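Hand-Held Gripper – Bench Safety Checklist with Comments
Turnalham Robotics Club, student project "Geninow"
Reading time: 2 minutes
Print this page | E-mail this page 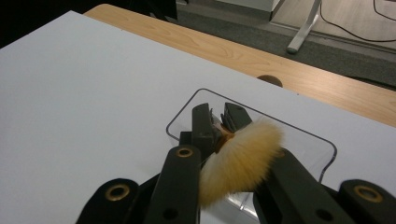 Gripper holding a makeup brush by its metal neck, clear tray underneath.

Checked by: Tsegereda Tilahun
Date: 06/01/2020
Unit: Geninow hand-held, build 2

1. Linkages move freely, no cracks – OK. Work the fingers by hand before each session.

2. Brass-colored rings seated in the arms – OK. Report any ring that turns or sits proud of the plastic. Do not push it back in with a screwdriver.

3. Fingertip pads secure, grooves clean – OK with comment. Brush fibers collect in the grooves. Clean with a dry toothbrush after soft-object runs.

4. Pinch points – COMMENT. Two students were steadying the object with a free hand while closing the fingers. Set the object down and let go first.

5. Objects suitable for the task – OK. No glass, blades or open liquids. Brushes are to be gripped at the neck. Gripping by the bristles pulls them out.

6. Work surface – OK. White board flat on the table. Tray must not overhang the board.

7. Cables – COMMENT. Loose cable on the carpet near the table leg. Tape down or route behind the table before the next session.

8. Hair tied back, sleeves above the wrist – OK.

9. Run log filled in – NOT DONE. Log stops at run 223. The team reports 275 runs. Gebremichael group to enter the missing ones from their notes.

10. Spare screws in parts box – OK, 33 left. Reorder when the box is half empty.

Result: pass, with items 4, 7 and 9 to be closed. Recheck in June, before the Jisham round.

Related items
Battery charging rules for club members
Geninow parts list, build 2
Jisham round – what to bring
Soldering bench checklist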